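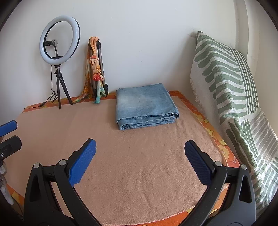
Ticket 212: Garment folding, denim
Site: Vunness
Opened by: Lenuța Roman
Assigned to: Margareta Hodoroagă
Priority: Normal
Status: Open

Summary
The site requests a ruling on whether denim may be added to the list of household chores approved for unattended operation under the Wotano folding routine. Towels and pillowcases are already on that list.

Reported behavior
In unattended runs at Vunness, the routine completes a fold when jeans are presented flat with the legs aligned. When a garment is presented crumpled, the routine takes hold of a pocket flap or a seam and treats it as the hem. The run then stops with error 9.

Log
Wednesday, L. Roman: Error repeated after restart. Grip force reduced one step. No change.

Wednesday, M. Hodoroagă: Please confirm the software release and state whether garments are separated before each run.

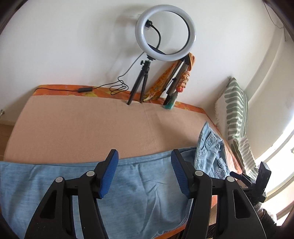
Thursday, L. Roman: Release 3 confirmed. Garments are not separated. Site staff consider separation to be part of the chore and ask that it be assessed as such.

Thursday, M. Hodoroagă: Agreed. Folding from a flat start is accepted for supervised use only. Separation and flattening of heavy fabric remain manual tasks. Request for unattended operation is declined for release 3 and referred to Kemar for review of edge detection.

Pending
Kemar to advise on seam and hem classification. Site to retain run logs until the ticket is closed.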